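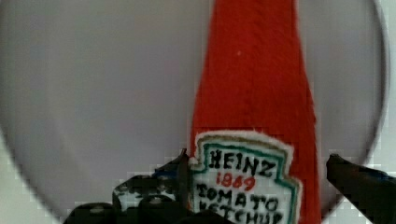
Girish Nautiyal set up his first dirt car with a tape measure and a borrowed set of scales. He now runs chassis setup for Harish Chauhan's modified team at Stollby, a clay oval of two-fifths of a mile, and still writes every change in pencil before it goes into the computer.

The team finished last season with 2 wins in 19 starts. Nautiyal considers that a fair return for the car they had until July, when the rear suspension was rebuilt.

"We were fast for eight laps and then we were slow," he said. "The right rear got hot and gave up. You can drive around that in a heat race. In a feature you can't."

The old arrangement used a stiff right rear spring and a lot of static crossweight. It worked on a damp surface early in the evening. Once the track dried and took rubber, the car would not rotate in the center of the corner, and Chauhan made up for it with the throttle.

"I was turning it with my foot," Chauhan said. "The tire pays for that."

Nautiyal went down 25 pounds of rate on the spring, took out some crossweight, and moved the upper trailing arm mount one hole lower on the right side. The last change mattered most. It reduced how far the axle steered under load, so the car stayed straighter on exit.

"People see a car hiked up on three wheels and they think it's hooked up," he said. "Sometimes it is. I look at the stopwatch on lap fifteen."

The shocks are from Platent and have been revalved twice. Nautiyal asked for less rebound on the left rear after reading the travel indicators at Sencombe, where the entry to turn three has a rough patch most of the field drives through. The shock was holding the wheel off the ground between bumps. Chauhan had been reporting it as a loose condition on entry, and for several weeks the two of them tried to cure it with brake bias.

"That was my mistake," Nautiyal said. "He told me what the car did, and I decided why before I looked."

Chauhan is slower to call it a mistake. He asked for the brake change himself.

"I like a lot of rear brake," he said. "I've always driven that way. Girish would take it all out if I let him."

The engine has not been opened over the winter apart from a valve spring check. It is a sealed unit and the team has no plan to change it. Gearing will be one step taller at Sencombe, where Chauhan was on the limiter before the flag stand. At Stollby it stays where it was.

Tires remain the largest cost. Chauhan pays for them out of his own pocket and from a small sponsorship deal with Ekinci, a local machine shop that also makes the team's wheel spacers. He bought more than 100 last year across practice and racing, and expects to need fewer if the long-run balance holds.

The first test of the new season was short. The team ran two sessions before rain stopped the day, and Nautiyal recorded pressures, stagger and surface temperatures after each one. The second run was steadier than the first by his sheet, though the track had also slowed down.

"I wouldn't read much into it," he said. "The right rear looked even across the face. I was happy with that."

Chauhan wanted one more run with a full fuel load. He will get it at the next open practice, when the plan is to start with the baseline setup and change only the left rear spring.

"He'll ask for brake by the second session," Nautiyal said.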